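Urnar releases Serau 6, grasp planning software for clear and reflective containers

CUVHOLM, 24/12/2019

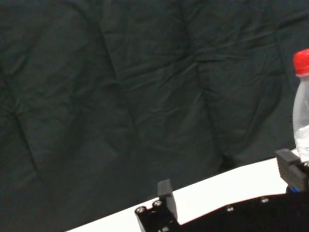 What does Serau do when a depth sensor can't read a clear bottle?
It finds the opaque parts it can trust, such as a cap or a label, fits a shape from those, and plans the grasp from the fitted shape.

Urnar today released version 6 of Serau, its perception and grasp planning package for two-finger grippers with a wrist camera. The new version is a free update for current license holders.

Clear plastic has been the most common reason for support requests since the package first shipped. Depth readings pass through the bottle wall or scatter off the liquid, and the planner is left with holes where the object should be. Earlier versions filled those holes by averaging nearby points, and the fingers often closed too early or too high.

Serau 6 drops the averaging step. Color and depth are now handled separately. A strong color region like a red screw cap against dark cloth gives the planner a starting point, and the body below it is estimated from the outline. If the outline is partly hidden by the gripper, the planner asks for a second view before it commits to a path.

"We spent most of the year on bottles," said Tâm Thái, who leads perception work at Urnar. "Water inside the bottle is harder than an empty one. Bubbles and glare move the edge from one view to the next, so we stopped trusting any edge that shows up only once."

The test set contains 126 containers, 71 of them clear. It was collected at the company's Cuvholm lab on white tables with a dark backdrop, and a second set with patterned backgrounds is planned for April. Serau 6 has not yet been tuned for thin glass - users who handle it should keep the manual grasp editor turned on.

Other changes in this release:
Planning time is capped at 100 milliseconds per candidate grasp by default. The cap can be changed in the settings file.
The finger mask is now built from the gripper model, so users no longer draw it by hand.
Log files record which view each grasp came from.
The old calibration tool has been removed. Văn, the separate calibration program, replaces it and is included in the installer.

Settings files from version 5 will load, but hand-drawn finger masks are ignored. Urnar recommends running Văn once after the update and before the first grasp.

Serau 6 can be downloaded from the customer page. Evaluation copies are available on request from the Cuvholm office.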